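**Re-covering a big work table: glue it down or lay it loose?**

Posted in: Workshop & Studio > Furniture

---

**tmahlangu**

We have a long table in the pattern room that needs a new top surface. It is 3,000 mm long and the board underneath is sound, but the old vinyl has gone sticky and is lifting at both short ends. I want something matte this time. The shiny stuff throws the overhead lights straight back at you and by the afternoon everyone is squinting.

I got a quote from Hoàng Upholstery for 3,380 rand, glued and wrapped under the edges, material included. The other option is to buy a length of the same kind of cover and lay it on loose, pulled over the edges and stapled underneath. I can do that myself on Thursday when the room is closed.

Has anyone had both? How did they hold up?

Themba

---

**edgeband_ed**

Glue it. Every loose cover I have owned has crept. You lean on it all day in the same direction and after a few months you have a wave in the middle that you can't iron out.

The quote sounds fair to me if it includes stripping the old vinyl. Ask about that. Stripping is the worst part of the job and some shops leave it out of the price.

---

**busi_k**

I disagree with Ed. We glued ours with Skamitz contact adhesive and regretted it. When somebody cut through the cover with a rotary blade we couldn't replace it without taking a layer of the board off too. We ended up buying a new board. A stapled cover comes off in half an hour and goes in the bin.

Busisiwe

---

**edgeband_ed**

> When somebody cut through the cover with a rotary blade

That's a cutting mat problem. You'd have cut the loose one as well.

---

**busi_k**

Yes, and then I'd have changed it for the price of the cover. With the glued one I was buying a board.

---

**paperweight**

What do you do on the table? For drafting and paper work I'd glue, you feel every bump under a pencil. For sewing and general use it makes no difference.

---

**tmahlangu**

Mostly tracing and marking, some pinning. Cutting happens on a separate table with its own mat, though I can't promise people stick to that.

Ed, I called and stripping is included. They would need to take the table away, which I hadn't thought about. It doesn't go through the door with the legs on.

---

**edgeband_ed**

Take the legs off then. Number them with tape and put the bolts in a bag taped to the underside. If the legs are fixed with wood screws straight into the board, check the holes before you send it. They may not bite the second time.

---

**lowtide**

A third way, which we use: double-sided carpet tape around the perimeter only, then staples on the underside. It doesn't creep and it still comes up if you warm it with a hair dryer. You can get a little looseness in the middle in hot weather. It has never bothered me.

For the cover, look at the Plemex matte range. The backing is a felt type and it sits flatter than plain vinyl. Let it lie unrolled overnight before you fit it, face down, or you will be fighting the roll marks.

---

**busi_k**

Second the overnight part. Two nights if the room is cold.

---

**edgeband_ed**

Carpet tape goes brittle and leaves a brown crust. I spent a whole weekend in May scraping it off a counter with a plastic blade. I would take Skamitz over carpet tape any day, and I know what Busi thinks of it.

---

**lowtide**

Depends on the tape. The cloth kind is fine. The clear film kind is the one that turns to crust.

---

**tmahlangu**

Thanks all. Next question is color. The old one was white and showed every pencil smudge. Plemex has a green called Nikau that I like, and a few browns and tans. Green would be easier on the eyes, according to the woman at the shop. We work with a lot of natural cotton and calico and I'm wondering if the tan would swallow it.

---

**paperweight**

Calico on tan is hard to see. Go green.

---

**busi_k**

Green changes how you read colors next to it. If you ever match thread on that table you'll be walking to the window all day. I'd go mid brown. Calico shows fine on brown as long as it isn't too pale.

Ask for samples at least the size of a sheet of paper. The little swatches on the ring look darker than the full sheet does.

---

**lowtide**

Brown or tan also hides dust and tea rings. Also bear in mind that matte covers shift a lot with the light. The same one can look brown from a distance and close to beige near the surface. I have these two of a matte top:

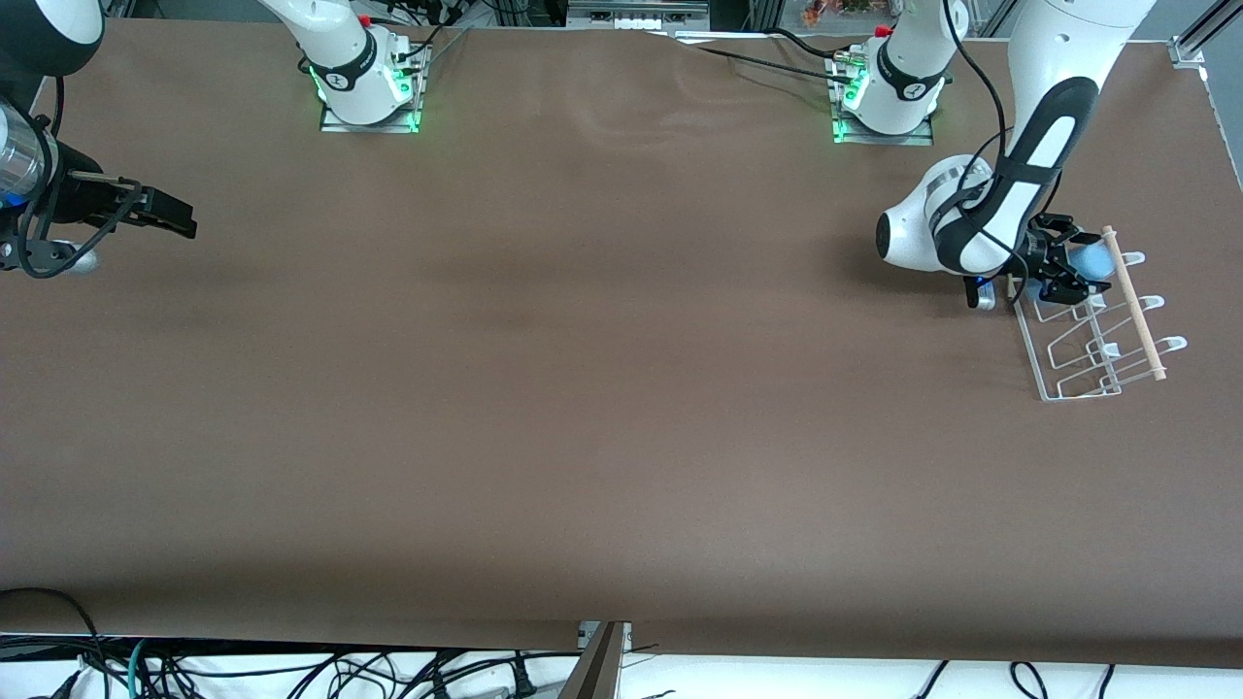
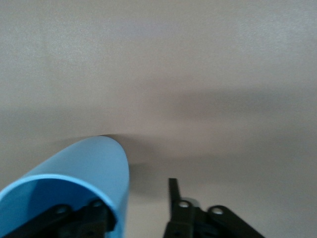

*Same place, both matte. First one is from farther back and has some soft ripples toward the upper middle. Second is close up with the light blue cup.*

---

**edgeband_ed**

Those ripples in the first one are what I was talking about in my first reply.

---

**lowtide**

They're faint. I'd work on that without thinking about it. Paper might be another matter.

---

**busi_k**

Going by the first one I'd be happy with that brown for calico. The second looks too pale to me. That's what I mean about asking for a big sample and looking at it in your own room, morning and afternoon.

---

**tmahlangu**

That helps. There's a bit of sheen on it but nothing like what we have now. I'll ask for a large sample in the brown and one in Nikau and leave both on the table for a few days.

On the fixing I'm leaning toward staples only for now. If it creeps I can pull it off and send the table to Hoàng later with the legs off. The quote is good until the end of the month.

---

**edgeband_ed**

Fair enough. Staple the middle of each long side first and work out to the corners. Don't start at a corner.

---

**paperweight**

And take the old stuff off first. I've seen people go straight over the top of it.

---

**tmahlangu**

Will do. Does anything shift the sticky layer off the board, or is it just scraping?

---

**busi_k**

Scraping, then a wipe with white spirit and leave the windows open. Try a bit on the underside first.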